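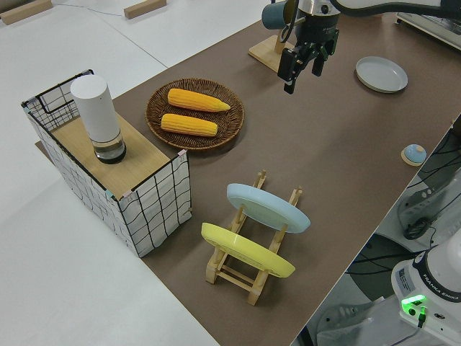
Posted by Marijke Kramer in Merchants and Distribution, April, 2 replies

Buying group rebate: do direct deliveries count toward volume?

We are a single-branch building supply merchant and joined the Stasness buying group last year. Our main insulation line comes from Trelluris under the group agreement. The agreement has a volume tier at 150 pallets per rebate year, and the rate on the upper tier is nine percent on all qualifying purchases, back to the first pallet.

Our own ledger shows 176 pallets. The group statement shows 149. The difference matches a set of orders that went straight from the Trelluris plant to a contractor's job site. We placed those orders, we were invoiced by Trelluris, and we paid on the normal terms. The stock never entered our yard.

The member handbook defines qualifying purchases as "goods supplied to the member." It does not mention direct-to-site orders. We have 30 days from the statement date to raise a query. Are these usually excluded, and what should I send?

Jolien Dekker

There is no standard rule. It depends on the supplier agreement, and the handbook is usually only a summary of it. Ask Stasness for the schedule that covers Trelluris. Look for three terms: "delivery point," "project pricing," and "net invoiced value."

If the schedule defines qualifying purchases by invoice, your direct orders should count. If it defines them by delivery to a registered member address, they don't, even though you paid the invoices.

Project pricing is the more common cause. When a manufacturer gives a special net price for a named job, that order is often coded as non-rebatable at entry. Check the invoices for a separate price code or quote reference. If you accepted a project price on those pallets, the exclusion is probably correct.

For the query, send a spreadsheet with invoice number, invoice date, product code, pallets, net value, and ship-to address. Attach the invoices themselves. Put the query in writing before the deadline and ask for an acknowledgment. A phone call to the account rep generally does not stop the clock.

Also compare invoice dates with the rebate year. Orders placed near year end may have been moved to the next period.

Truvton

Had this at Van Dijk with a different supplier. The ship-to field was filled in with the contractor's account instead of ours and it was fixed with one email. Check that first. Can't help on the tier question, we were nowhere near it.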